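February 25, 2022

Table layout trials, continued. Test table, one cover at a time, standing position at the long edge, chair on the far side.

Purpose of today: fix a written layout for the single cover that two people can reproduce from the sheet without asking each other. The October sheet left too much open. It said "plate centered, cutlery at sides, glass upper right," and the covers we got from it differed by more than a hand's width.

**Materials**

- Table, light wood, rectangular. Wiped before start, left to dry.
- Placemat, woven, gray with fine white stripes. From the Kasik lot.
- Plate, round, white. Drelik.
- Tumblers, clear, straight-sided. Vila.
- Fork and one further utensil, metal.
- Folding chair, black.
- Steel rule, masking tape, soft pencil.

The Ziółkowski mats were not used. They curl at the short ends after storage and need a night under a board before they lie flat. Put them under the board this afternoon, check tomorrow.

**Mat placement**

Datum is the near edge of the table. Earlier trials measured from the chair side, which meant walking around for every reading. With the stripes there is no real need for a square: sight along one stripe and compare it with the table edge. Error shows up faster on the stripes than on the mat border, which is woven and not straight enough to measure from.

Mat goes to the right side of the table, lengthwise, back to front. The left side stays free for staging. Previously the mat was in the center and the staged glasses went wherever there was room, and that is where most of the reaching across came from.

Mat slides on the bare wood if the plate is set down with any sideways motion. Tried a tape loop under each back corner. Holds, but lifts fibers from the underside on removal. Not acceptable for repeated use. Tried again without tape, lowering the plate straight down: mat stayed put. Write this into the sheet as an instruction and drop the tape.

**Plate**

Center of mat. 155 mm from the near mat edge to the near rim, read with the steel rule. This leaves a strip in front wide enough for a fork laid across. If the fork goes at the side as in the October sheet, it ends up half off the mat, the mat being narrow for this plate.

**Cutlery**

Changed from side placement to crosswise. Fork in front of the plate, tines left, handle right. The second piece lies across the top of the mat, behind the plate. Both parallel to the near edge, checked by eye against the stripes, which they should cross at a right angle.

The crosswise fork is easier to pick up than one lying along the stripes. The weave has a slight rib in the stripe direction and a thin handle settles into it. Did not expect this to matter but it does, more so for the thin pieces.

**Glasses**

One at the back left corner of the mat, behind the plate. The others wait on the front half of the table, left of the mat, until the cover is done.
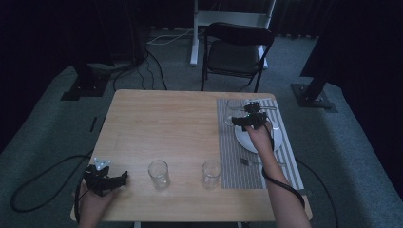
*Single cover, mat at right. Fork in front of plate, glass behind it, two tumblers on the front half of the table.*

Clear glass on pale wood is hard to judge for position, and worse on the mat, where the stripes run on through the base. Under the overhead light the reflections help somewhat. Used a pencil tick on the table for the staged tumblers, none for the one on the mat. Consider a colored band on the trial tumblers only.

The right-hand staged tumbler is too close to the mat. When the mat shifts at all it touches the glass. Move the staging position left by 100 mm and renew the tick.

**Order of operations**

Current order, as run:

1. Mat.
2. Plate, straight down.
3. Piece behind plate.
4. Glass at back left corner.
5. Fork in front.

Steps 3 and 4 were swapped in the first runs. With the glass already standing, the reach to the top of the mat passes right beside it, and the glass was knocked over once (no damage, landed on the mat). Keep the order above. The fork can go in at any point after the plate without trouble.

Clearing is the reverse, except that the glass comes off first.

**Chair**

Leave it on the far side, facing the table, pulled back. Not part of the cover. If it is pushed in, the backrest comes close to the table edge and whoever is reading the back measurement has to lean over it.

**Stock**

Counted the shelf while waiting for the table to dry. 469 pieces of cutlery in the trays, 2 of them bent forks, now in the reject box. Tray labels are wrong for the small spoons and the dessert forks. Relabel.

**Open**

- Rewrite the sheet with the near-edge datum and the 155 mm figure. Add a sketch, top view.
- Repeat with the Ziółkowski mats when flat. They are wider, so side placement of the fork may work there and the sheet may need a variant.
- Plate position with the larger Drelik plate not tested. The front strip will shrink, fork may not fit.
- Felt under the mat instead of tape? There is an offcut in the drawer below the bench.
- Pencil ticks come off with a dry eraser, not with the wet cloth. The cloth smears graphite into the grain.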